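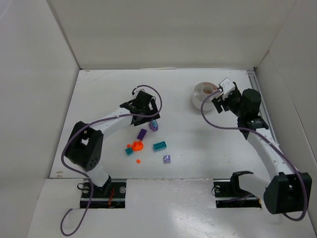 # Toy tidying talk – Dusthorpe parents' evening, 30/06/2021

**Opening (keep it short, people are still finding seats)**

- thank Selina Kuster for the room
- who here has stepped on a toy this week? hands up
- topic: small toys, one divided tray, a clear table. That's it for tonight

**Why a divided tray**

- small group of colorful toys, round container with sections
- one big bin = dumping. Kids tip the whole thing out to find one piece
- sections let you see what you own
- round is nice when two kids share, no "far end". SLOW DOWN here, last time I rushed it

**The Petersen story**

- family in Vesitz, two kids, 1,195 small toys. Yes they counted, it was a rainy November
- got down to 900 by giving away doubles
- only 42 out at any one time, the rest in the closet
- mom's line: "I got my floor back" – wait for the laugh
- Don't get into the argument with the grandparents

**How to do it at home**

1. Clear the surface first. Everything off, even the mail
2. Bring out a handful of toys, not the whole shelf
3. Tray stays within reach but off to one side, leave the middle for playing
4. Sort by whatever the kid says. Color, animals, "the good ones". Dont correct them
5. Stop after 90 seconds if they're under three. Really stop
6. Tray goes back on the same shelf every night

**Things people always ask**

- lids? Svenja Pfeiffer likes them, I don't. Kids lose the lid, then you have one more toy
- labels – pictures for little ones, words later
- what about big stuff? trucks, dollhouses etc. go on the floor shelf, seperate system
- mixed ages: anything tiny goes up high, period. Say this twice
- Zolora trays, yes I own two, no I don't get paid. Any tray with sections is fine, muffin tin works

**If there's time**

- the swap box: one toy in, one toy out, kid picks
- my own failed color chart (skip if running over!!)
- weekend version, same steps but let them pick the music

**Wrap**

- homework: one surface, one tray, one week
- sign-up sheet by the door, Svenja has the pens
- questions, then coffee. Stack chairs before we go, Selina needs the room back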